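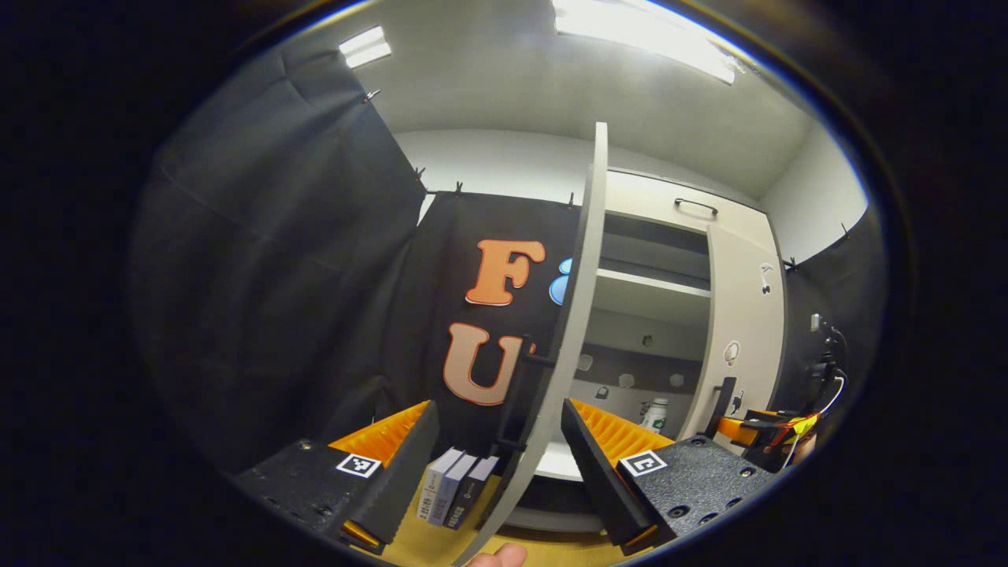
One reader of our first draft asked why anybody would spend a term on bookends when shelves already have sides. Fair question. Short answer: tables don't have sides.

Project Skererport, final report
Group 4, Bretell College, design and materials

What we wanted. Books standing up on an open table, spines out, so people walking past can read them. Library lends a table for displays and the books end up in a slump by lunch. Three books is the hard case, not thirty. A long row holds itself up ok, a short one has no weight.

What we used. Yellow tabletop, three books from the Hakim reading room (pale gray, blue-gray, dark navy). Black cloth with big letters behind, hung on little black clips. Dark gray curtains at the sides. We tried the display with no backdrop first and the spines got lost against the wall, espescially the pale one.

Tests. Row set up, table bumped by hand at one corner, write down if it fell. 181 bumps altogether, over 43 set-ups. Bumps weren't all the same strength, we know. Next time a weight on a string.

Results. Thick book on the outside, good. Thin one outside, bad, it goes first and takes the others. Books pushed tight together did better than books with gaps. Opening the covers a tiny bit helped too but looks messy and the librarian at Reltetti branch said no.

Dark navy on the end was easiest to spot from the door. Pale gray next to it would of been better contrast than blue-gray, didn't get time to swap and ask people again.

Still to do: paperbacks. Slippery table vs cloth. Costs table is in the appendix, page 2 is missing from the scan, will re-upload.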